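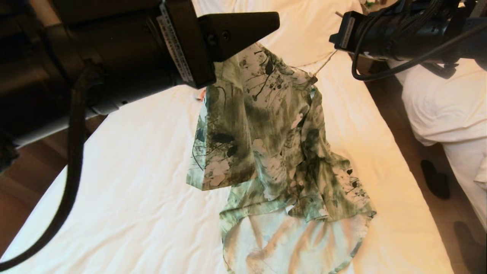
Filed under: Home & Laundry

Switched to line drying in November. Seven months in, a few notes.

Our building in Gilchrist charges per dryer load. I was doing four loads a week. Now I do one, for towels.

Cotton shirts dry overnight on the rack if the window is cracked. Jeans take around 36 hours – turn them inside out.

The Omow rack holds more than the Hondo but tips if you load one side first. I paid $39 for it and would buy it again.

Stiff towels: still no fix. Vinegar did nothing for mine.

Next up is the closet. Half of it doesn't fit anymore.

Recent posts
Cleaning a Zostitz washer filter
Cold wash for a month
Storing winter blankets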